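**Equipment budgeting for tabletop automation** is the planning of purchases, space and running costs for small robot stations that handle loose household or packing items on a bench. It is usually presented as a matter of picking an arm and adding up a quote. In practice the quote tends to cover the part of the project that was easiest to price.

## Scope of a budget

Vendors divide a station into the arm, the end tool, the controller and software. Buyers inherit everything else: the table, mounts, lighting, cameras, power, test goods and the hours of whoever sets it all out again after each run. The Baumgartner worksheet, a planning form passed between small shops, lists 18 lines, and only the first few appear on a typical sales sheet. Critics of the form say it is too long for a single bench. Its users reply that the lines exist whether or not they are written down.

## Payback claims

Most proposals include a payback period. These figures deserve suspicion. They often assume full shifts, no changeovers and goods that arrive the same way every time. A 14-month payback on such terms may say little about a site that changes its product mix every week.

The Wivville packing shop is a common cautionary case. It bought 2 Brelby arms on the strength of a demonstration in which one arm moved 600 identical cartons without a stop. The shop's own work involved mixed returns in used boxes. The second arm stayed in its crate until July, and the money set aside for it would have paid for better fixtures on the first.

## Leasing and trials

Leasing lowers the opening cost and is often sold as the cautious choice. Whether it is depends on the exit terms. Punier, a leasing firm, offers a trial period but bills separately for delivery, setup and removal — items that can swallow much of the saving. A paid trial with the buyer's own goods is generally worth more than a free one with the seller's.

## Test goods and the bench

Test goods are the budget line most often left at zero, on the theory that anything lying around will do. That theory holds up only if what is lying around resembles the job. Clean foam cubes flatter almost any gripper. A more useful set mixes shapes and finishes, and puts some of them where they are awkward to reach: a toy banana tucked under the folded-out flap of a cardboard box, say, with a glossy black grape-shaped object beside it and a lidded canister at the other end. Patterned cloth on the table is a cheap addition, and a buyer who plans to rely on vision software should ask to see it working over one before signing.
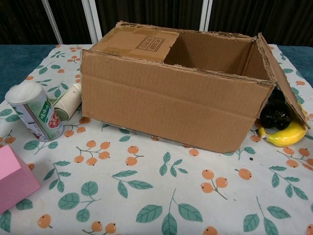
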